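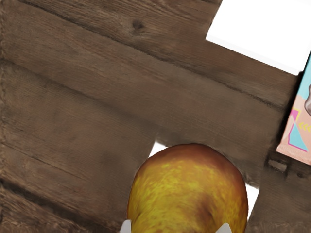

Salline Kitchen Opening Checklist, With Comments

Walked and written up by Tanveer Tarar on Tuesday, February 10, 2026. Covers the main line, prep room, walk-in, bar and dining room at Salline. The Dhanial site gets its own sheet.

Marks used: OK, FIX (before first service), WATCH (fine today, look again next walk).

1. Receiving and dry storage

Back door closes by itself and seals at the bottom — OK
New sweep is on and I could not see daylight under it anywhere. Love it. The old one had been chewed up since before the remodel.

All dry goods six inches off the floor — FIX
Two sacks of flour and a case of canned tomatoes were sitting on the tile behind the door. There is room on the bottom shelf if the to-go lids move up one.

Deliveries checked and dated on arrival — OK
Every case I turned over had a date on it, facing out, in handwriting I could read! Whoever is running mornings, please keep doing exactly this.

Chemicals stored away from food — OK
Sanitizer, degreaser and floor soap are all in the mop closet with the door shut. One spray bottle had lost its label, so I put a new one on while I was there.

2. Walk-in and reach-ins

Walk-in at 41 F or below — OK
Read 38 at the door and 37 at the back. Gaskets are clean, fan guard is clean, light works.

Raw meat and fish below ready-to-eat food — OK
Chicken on the bottom, fish above it, cooked items and dairy up top.

Fruit and vegetables sorted, bad pieces pulled — WATCH
Good overall. The herbs look beautiful. Please go through the citrus by hand, because one soft lemon at the bottom of a case will take its neighbors with it by Friday.

Reach-in 1 (garde manger) — OK

Reach-in 2 (grill) — FIX
Read 44 with the lid open and was still at 43 after the lid had been closed for a while. Condenser coil is furry. Clean it tonight and take another reading in the morning. If it still won't hold, move the proteins to the walk-in and call for service. Don't load it in the meantime.

Thermometer inside every unit — FIX
Missing in reach-in 3 and the bar cooler. There are spares in the office drawer, left side.

3. Prep room

Hand sink clear, stocked and hot — OK
Soap, towels, sign, hot water in a few seconds. Nothing stored in the basin. This was my biggest complaint last June and it is completely fixed, so thank you all.

Cutting boards in good shape — FIX
The big green one has grooves deep enough to hold water. Time to let it go. The others can be resurfaced.

Slicer broken down and cleaned — OK
I took off the guard and looked behind the blade. Spotless. I was honestly thrilled.

Cooling log filled in — WATCH
The rule is 135 to 70 within two hours, then down to 41 within the next four. The log shows the first reading and the last one for the stock, with no reading at the two-hour mark. That middle number is the one I need. Ice wands are in the freezer and clean, so there is no trouble with equipment.

Allergen board up to date — FIX
Still lists the old dessert menu. The new tart has almond in the crust and the board doesn't say so. Change this before anything else on the sheet.

4. Hot line

Hood filters in place and clean — OK
All 13 filters seated properly, no drips along the edge. The Ondent hood panel lights up and the fans pull well at both ends.

Fire suppression tag current — OK
Nozzle caps are on and the pull station is clear. Keep the sheet-pan rack from drifting in front of it on busy nights.

Fryer area — WATCH
Floor is a little slick on the left side. The mat should go all the way to the wall.

Hot holding at 135 F or above — OK
Soup 158, beans 149, rice 151. Nice steady numbers across the whole well.

Gas shutoff labeled and reachable — OK

5. Dish and sanitizing

Dish machine final rinse — OK
Hit 183 on the gauge and the test strip turned. Two racks in a row, same result.

Three-compartment sink set up correctly — OK

Sanitizer buckets at strength — FIX
Line bucket tested fine. Bar bucket barely changed the strip. Remix every two hours and write the time on a piece of tape — it takes no effort and it makes my job so much easier.

Clean plates and glassware stored upside down or covered — WATCH
Plates good. The wine glasses by the pass are right side up under an air vent.

6. Dining room and exits

Posted occupancy matches the floor plan — OK
The posted limit is 90. The floor is 2,304 square feet counting the bar, and the tables are set just as they were drawn. Aisles feel generous, even with the chairs pulled out.

Exit signs lit, doors open freely — FIX
Front and side are perfect. The patio door has a planter on the outside that stops it about halfway. Slide the planter toward the window and leave it there.

High chairs wiped and straps working — OK
All 6 buckle and release.

Restrooms — OK
Clean, bright, stocked. The new changing table is solid.

7. Paperwork

Manager certificate posted — OK
Employee illness policy signed — WATCH
Two of the new hires still need to sign.
Pest control log — OK
Draluslow's last visit is in the binder with the trap map. No activity noted.

General comments

This is the best walk I have done in this building and I had a great time doing it. People stopped to ask real questions, and the grill cook wanted to know how to calibrate a probe thermometer, so we filled a cup with ice and water and did four of them together. Three read 32. The fourth read 36 and is now adjusted.

Order for the FIX items: allergen board, reach-in 2, patio door, bar sanitizer, then the rest. Initial each line when it's done and leave the sheet on the clipboard by the office. I will pick it up on my next walk and start with the cooling log.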